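Cleltia Tasting Panel - people wanted, Flulcombe

Need tasters for the winter round. Coffee and tea mostly, a bit of hot chocolate near the end. No experience, no fancy palate, we'd almost prefer you didn't have one. If you drink coffee most days and can tell us why you didn't finish a cup, you're who we want.

Round runs through February. Sessions are 2 hours, mornings only, upstairs at the Valtonen building (side door, the front one sticks and the shop downstairs gets annoyed when people rattle it). You'd be down for 5 sessions. Please don't sign up if you already know you'll miss one, the scores have to come from the same people all the way through or we end up throwing them out.

Pay is $200 for the full round, paid at the end by check. Miss one and we pay for the ones you did. Parking is free behind the building but small. The 14 bus stops across the road.

What you do

Sit down, taste, spit or swallow, up to you. Write a score and a few words. Plain words please. "Tastes like the bottom of the pot" is useful to us. "Complex" isn't. Crackers and water between samples. No talking about the samples until the sheets are in, after that talk all you like, most people do.

Usually 12 samples in a morning, small pours. Decaf where we can but not all of it, so if caffeine gets to you think about it before you write in.

Who can apply

18 or over
Live close enough to get here in the morning without hating us
No milk, soy or nut allergy (sorry, the kitchen is shared and we can't promise anything)
Not working for a coffee or tea company, or married to one
Non smoker, or at least not in the two hours before
No perfume or aftershave on the day. We do send people home for this

Pregnant or on medication that changes how things taste, sit this one out and try us next time.

If you did the Raltberg blend panel with us you can apply again, no problem, just say so in your email so we dont put you on the same table.

Also need one prep person

Separate from the tasters, can't do both. Brewing, pouring, timing, washing up, keeping the coded samples in the right order. That last bit is most of the job. $17 an hour, in 45 minutes before each session and out when the kitchen is clean. You'll be on your feet. Food handler card is good but we'll cover the cost if you haven't got one. Some lifting, water jugs mainly. Must be able to read other peoples handwriting.

How to apply

Email Martti Partanen at the panel address on our contact page. Put TASTER or PREP in the subject line or it goes in the wrong pile. Tell us your name, a phone number, what you drink on a normal day and how you take it, and any mornings that are hard for you. No resume for tasters. Prep people, a short one, a page is plenty.

Closing when full. Last round filled up pretty fast so dont sit on it. Everybody hears back either way, might take a week or too.

Posted 28 September 2020 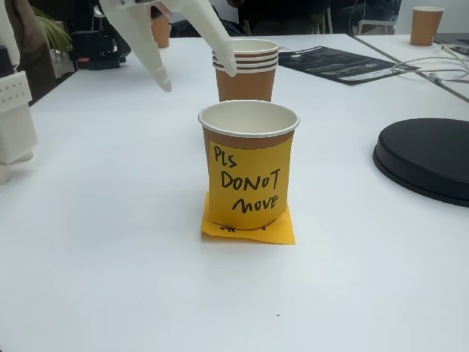

Cups and sticky notes. If the note says don't move it, please don't.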